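Home News Services Members Events Contact

Category: Technology & Operations

Interview: A gripper subscription for stores that sell more than one kind of thing

Vustach has offered its handling service to retailers since January. Under the service, a store or distribution site receives a robot arm with a two-finger gripper, a wrist camera and a set of trained routines for the goods it carries. The customer pays by the month and does not purchase the equipment. Kiyoshi Honda directs the service from the company's Canddale office. He met with the association's operations desk to answer questions that members have submitted over the past several months, and he was joined for part of the conversation by Vikas Bhardwaj, who manages store systems at Schumacher, a regional retailer with the service on trial.

Mr. Honda began with the goods themselves. Most inquiries, he said, come from stores that stock both packaged drinks and soft goods, and those stores have usually been told that they need two separate machines.

"A bottle has one shape, and it keeps that shape when you pick it up," he said. "A shirt has a different shape every time. We were asked to cover both with one hand, and that was the request we built the service around."

The gripper uses two metal fingers that close toward each other. Suction cups were tested early in the program and set aside. According to Mr. Honda, suction worked well on flat cartons and poorly on open weaves, and customers did not wish to change tools during a shift. The two-finger design is slower on cartons. He considers the exchange acceptable for stores with mixed goods, and advises stores that handle cartons almost exclusively to look at other suppliers.

Asked how the service learns a new item, Mr. Honda described a process in two stages. The customer first submits an item list. Vustach then matches the list against the routines already in its library, which at the time of the interview held 3,965 items. Items with no match are sent to the training floor in Canddale, where staff guide an arm through the task by hand until the routine can run without help.

"The customer sees a status beside every line on the list," he said. "It will say ready, in training, or declined. We do decline items. Glass over a certain weight is declined at present, and so is anything with a loose lid."

Mr. Bhardwaj said that the status list had been useful to Schumacher, although it produced some disagreement at the outset. The retailer submitted 3,511 items from a single store. A portion came back as declined, and department managers asked that several be reconsidered.

"We had one long meeting on that subject," Mr. Bhardwaj said. "In the end we removed most of the declined items from the trial and left them with our own staff. The produce manager was not satisfied, and I understand his position. His department received very little from the first phase."

The trial runs in the stockroom before opening. The arm sorts returned goods into totes by department, and employees then take the totes to the sales floor. Mr. Bhardwaj stressed that the arm does not work in the aisles, and that Schumacher has no plan to place it there while customers are in the store. The store reassigned the early stockroom hours to shelf labels and price checks, two tasks that had fallen behind.

The operations desk asked Mr. Honda about cloth, the subject of the largest number of member questions. He said that cloth accounts for most of the training hours and for most of the service calls. A single garment laid on a table is a manageable task. A pile is considerably harder, because the fingers may close on two layers that belong to different garments.

"When that happens, the routine should notice that it has more than it asked for," he said. "It lifts, it looks, and then it decides whether to put everything back or to separate the items in the air. We prefer that it put everything back. Separating in the air takes longer and the result is less certain."

The service sets a default of two attempts per item. After the second, the item goes to an exceptions tote and an employee handles it. Customers may raise the number, but Mr. Honda recommends against it during the first month. Schumacher raised it to four and later returned to two. Mr. Bhardwaj explained that the higher setting left fewer items in the exceptions tote but extended the run past the time when staff needed the stockroom clear.

Dark fabrics were a particular concern for one member, a uniform supplier. Mr. Honda confirmed that black garments are more difficult for the wrist camera than light ones, as folds and edges show less contrast. The training floor now pairs dark and light items in the same exercise. He said that stockroom lighting also matters a great deal, and that the installation survey includes a lighting check at the hour when the arm will be in use.

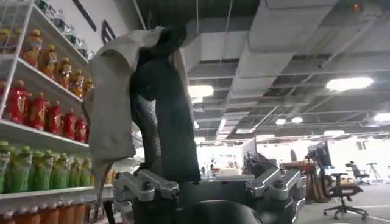

Can the gripper handle bottled drinks and clothing in the same run without a change of fingers?

The same fingers are used for both. The operator selects a mixed run on the tablet, and the arm applies a firmer or lighter grip according to the item it has identified.

On the matter of cost, Mr. Honda declined to give a monthly rate for publication. Rates depend on the number of active items and on the hours of use. He did state that the installation survey carries a fixed fee of $444, credited to the first invoice if the customer proceeds. The minimum term is six months. Either party may end the agreement after that period with written notice.

Support is provided by telephone from 4 a.m., a start time chosen to match stockroom hours. Replacement finger pads are included. Damage to the arm caused by carts or pallet jacks is not included, and Mr. Bhardwaj suggested that members read that clause with care. Schumacher has since painted a boundary on its stockroom floor and asked drivers to remain outside it.

Mr. Honda was also asked about Boketlow, the scheduling software that several members already use. A connection between the two systems is in preparation and will allow a store manager to start or postpone a run from the same page used for staff shifts. The connection is currently open to 38 sites as a limited release. Members who wish to be added may write to the Canddale office, although Mr. Honda cautioned that he could not promise a place before the general release.

The conversation closed with a question regarding records. The wrist camera stores pictures of each attempt so that failed grasps can be reviewed. Customers may choose how long these are kept. Mr. Bhardwaj said that Schumacher keeps them for two weeks and restricts access to his own team and the store manager. Employees were informed in writing before the trial began, and the notice remains posted at the stockroom door.

Mr. Bhardwaj expects to present the results of the trial to Schumacher's management at the end of the current term. He did not wish to anticipate the decision. His report will cover the hours moved to other work, the items left in the exceptions tote and the views of the department managers, including the produce manager, who has been invited to write his own section.

Contact the association | Copyright, all rights reserved | Back to top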